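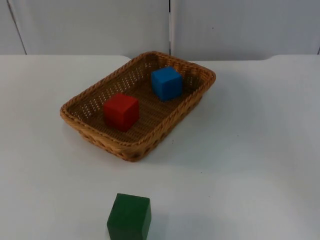 Progress Report: Toy Library and Play Materials Project, Clumport
Submitted to the Ruppert Fund
Aug 13, 2004

1. Status of the grant

The grant of 4,000 was received in full and is being spent on play materials for the preschool rooms at Clumport and Adonau. Purchases of blocks and storage are complete. The remaining money is set aside for shelving, which Sosilwood has agreed to deliver before November. No change to the approved budget is requested.

2. Blocks and baskets

In the previous period, blocks were kept in deep plastic bins. Staff reported that children emptied the bins to find one color and that pieces were lost under the furniture. The project has replaced the bins with shallow wicker baskets, set out on plain white tables with only a few blocks at a time. Red and blue cubes are placed in the basket first. A green cube is then introduced on the table, and the child decides whether it belongs with the others.

A total of 445 blocks has been entered in the lending register. Sets are lent to families for 30 days. Jörg Heitmann keeps the register at Clumport; the Adonau register will be combined with it once the shelving is in place.
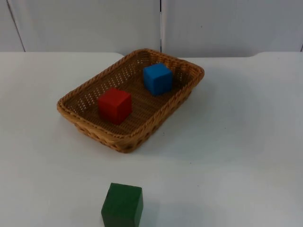 Rosemarie Hellwig wrote that three colors are plenty for the youngest group and that she would prefer to hold back the yellow blocks until the children are putting the first ones away without help. She also asked that the baskets stay on the low tables, as the shelf by the window is too high for most of the group.

Both points have been accepted. The yellow blocks remain in the storeroom at Clumport, and the room plan has been corrected to show the baskets at table height.

3. Condition of materials

The baskets are inspected at the end of each lending period for broken strands, particularly along the rim and at the corners. Two were withdrawn at Adonau and returned to the supplier. Blocks are wiped with a damp cloth and left to dry before they go back into a basket. Volker Kettler has asked that any block with a rough edge be taken out of use and listed separately in the register.
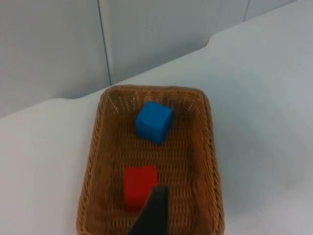
Figure 3. Red and blue blocks in a wicker basket.

4. Work in the next period

The shelving will be installed at both sites. A short sheet for parents on sorting and putting away is in draft and will be sent to the Fund for review. Amanuel Jemal will prepare the final statement of costs. Questions on this report may be directed to Volodymyr Nazarenko at the Clumport office.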